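The Loose Bin and the Pegboard: Small Food Shops and How They Are Arranged

7 min read

This gallery page accompanies the Mavromatis Collection of Shop Interiors, a record of small retail premises and the ways in which their goods are set out for sale. The present section concerns the snack shop: a narrow room, generally on one level, in which a large number of inexpensive items must be kept within reach of the customer and within sight of the counter.

The collection holds material on shop fittings, shelving, signs, price tickets and floor plans. Its purpose is to preserve ordinary commercial arrangements that are seldom recorded by their owners and are often replaced without notice. A bank or a theater leaves drawings behind it. A shop selling wrapped candies by weight usually leaves a lease, a few invoices and the marks of its shelving on the wall.

Visitors are asked to read the introductory notes before proceeding to the gallery entry, as terms used in the caption are explained there.

Scope of the section

The section covers shops in which packaged snacks and candies form the principal stock. Supermarkets, gas stations and pharmacies are excluded, although many of them sell the same goods. Also excluded are market stalls, which are treated under Treltlow, the companion series on open-air and temporary trading.

Within these limits the shops vary a good deal. Some sell only by weight, and the customer fills a bag from several bins and carries it to the scale. Others price each item separately. A third group combines the two methods, with loose goods in low bins along the aisle and larger bags hung on the wall. The combined arrangement is the most difficult to describe on paper, as the customer moves between two systems of pricing in a few steps.

Notes on fittings

Low bins. The term is used in the collection for any open-topped container from which loose wrapped goods are taken by hand or with a scoop. Bins may stand directly on the floor, on a plinth or on a sloping frame. The height of the front edge is recorded where possible, as it determines who can use the bin comfortably. A front edge set too low obliges an adult to stoop, and one set too high places the goods beyond the reach of a child or a customer who is seated.

Bins are commonly filled above the rim. A heaped bin suggests plenty and can be seen from the door, but it sheds stock. Packets slide forward when one is drawn from the middle of the pile, and an item on the floor of an aisle is an everyday occurrence in premises of this type. Shopkeepers who contributed to the section gave different accounts of how they deal with it. One checks the floor on the hour. Another has fitted a raised lip to each bin and reports that the customers dislike it.

Tiers. Many shops raise the stock in steps behind the front bin, so that boxed goods and full bags stand above the loose ones. The upper tiers serve as display and as reserve stock. They also narrow the view across the shop, and for this reason the collection records the position of the counter in relation to the highest tier.

Pegboard. Perforated board with removable hooks remains the usual wall fitting for hanging bags. It is inexpensive, it can be rearranged in an afternoon, and it allows a full wall to be used from near the floor to above head height. Its weakness lies in the upper rows, which are hard to refill without a step and hard for many customers to reach. Price tickets may be fixed to the hook, to the board or to a rail between rows. Tickets fixed at the hook have the advantage of moving with the goods, provided that whoever refills the hook replaces like with like.

Aisle. The space between two facing rows of bins is measured at its narrowest point, at floor level and again at the height of the bin edge. These two figures frequently differ. A carton stored beneath a bin, or a bin that overhangs its base, can change the usable width considerably. Entries for which no measurement was taken are marked "unmeasured" in the catalog and should not be used for comparison.

Notes on the arrangement of color

Snack packaging is designed to be noticed alone, and a shop must place several hundred such packages side by side. Two approaches are found. In the first, goods are grouped by kind, and the colors fall where they may. In the second, color itself is used to divide the stock, with one bin given over to a single wrapper so that it reads as a block from a distance. The two approaches are often combined, especially where a popular candy is bought in quantity and poured into a bin of its own.

Contributors were asked whether the arrangement followed a plan supplied with the fittings. Most replied that it had developed over time and that regular customers objected when it was changed. One shop moved its sour candies to the opposite side of the aisle in September and moved them back before the month was out.

Using the gallery

Entries are identified by the short title of the shop type and the catalog number. The present entry is number 308. Captions are limited to a few lines and confine themselves to matters of arrangement. Product names are not transcribed, and no statement is made in the captions regarding prices, origin or ingredients.

Gallery

Entry 308. Snack shop, aisle between low bins 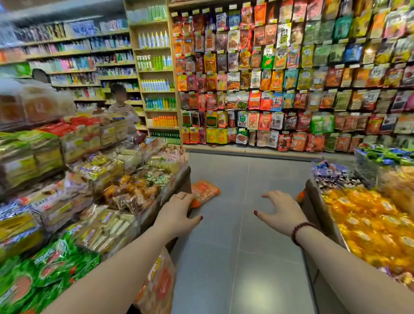 Facing bins on a gray tiled floor, with a pegboard wall closing the aisle. Mixed packets, stick-shaped snacks and wrapped pastries or cakes are heaped at left; glossy yellow-orange candies fill the front of the bin at right. A small yellow price tag is clipped above each hanging bag. One orange packet lies on the tiles near the left bin.

Related material

Readers interested in the planning of narrow shops may consult the Zorkness papers, which contain working sketches for bins, plinths and wall fittings prepared for small retailers. The sketches are in pencil and are fragile. They are issued in 2 folders at a time, for use in the reading room only.

The Drivel scrapbooks, held with the same papers, contain candy wrappers pasted in by an unknown compiler. Many are undated, and the adhesive has stained the lighter papers. They remain useful for the study of wrapper design but should be treated with caution as evidence of what any particular shop sold.

Access and reproduction

The reading room is open by appointment on Wednesday afternoons. Requests should state the catalog number and the purpose of the visit, and should reach the collection at least 6 working days in advance. Materials are handled with clean, dry hands, and gloves are supplied for the scrapbooks. Bags, coats and food are left in the lockers by the entrance.

Gallery entries may be reproduced for teaching without charge, provided that the collection and the entry number are cited. Commercial use requires written permission. Corrections to captions are welcome and will be considered when the section is next revised. Owners of shops who wish to contribute a record of their own premises may request the survey form, which asks for a simple floor plan, the number and height of the bins and a short account of how the stock is arranged.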